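Wanted: people who do chores and have opinions about it

Stiltance is looking for 16 paid participants for the August round of the Wumen household study. The question is whether a machine can be trusted with your kitchen yet. Our working answer is "define trusted."

You will sit at a desk in our Fjeld Street office, steer a two-armed robot through a simulated kitchen, and try to get it to do what you do at home half asleep. Open a drawer. Move a bowl. Close the drawer, if the drawer is in the mood.

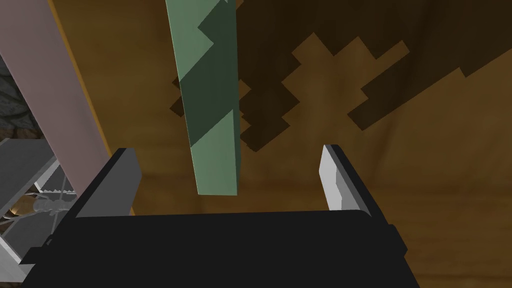

Gripper open, green bar overhead. Simulated view.

You don't need to know anything about robots. We have plenty of people who know about robots, and their drawers at home are a disgrace. We want cooks, cleaners, stockroom hands, parents of toddlers, anyone who has put away 2,000 plates and can say what a good grip feels like.

Sessions last three hours, with a break. Pay is $200 per session, up to 6 sessions each. Coffee is free and priced accordingly.
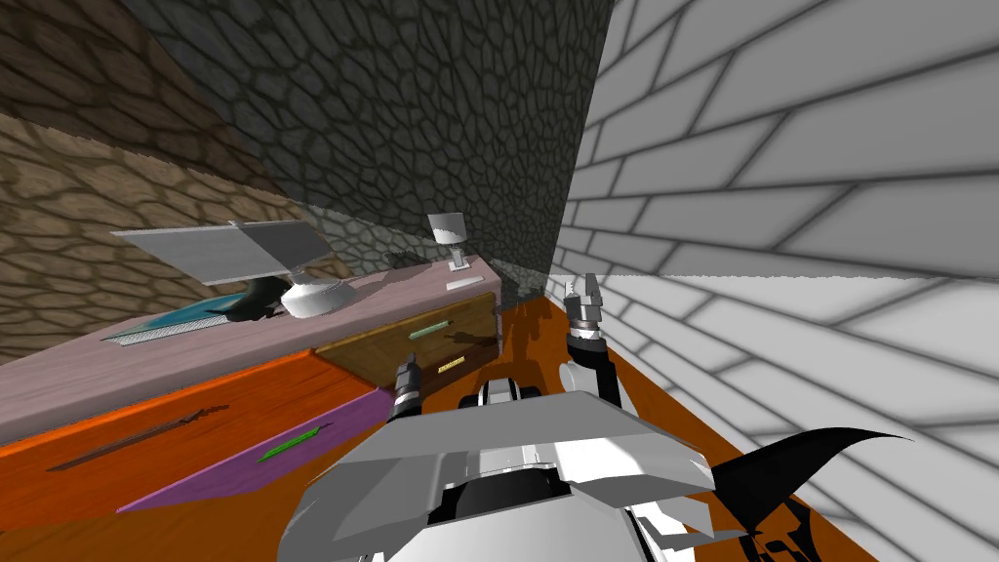
The practice kitchen: orange, purple and wooden fronts, stone and brick walls.

You should be over 18, comfortable with hand controllers, and able to fail at something simple for a whole morning without taking it out on the equipment. Mild motion sickness is fine. Tell us if it's worse than mild.

Shop-floor people, please apply too. A second set of tasks, run with Voneck, covers shelf stocking and bin sorting, where the machine is a little better and considerably more smug. 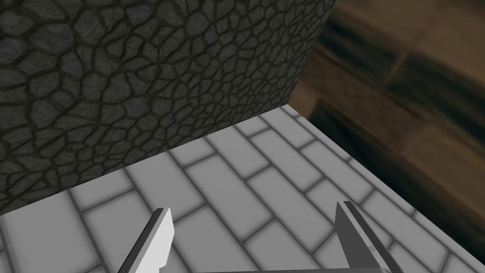 Mahmoud Mansour: I did the spring round. Spent most of one session on a single drawer and my wife still asks if the robot is coming to take over. I told her she's stuck with me for the dishes. Do former participants get to apply again?

They do. Write to Hatem Hamdy at the Stiltance front desk, and name the chore you would hand over first.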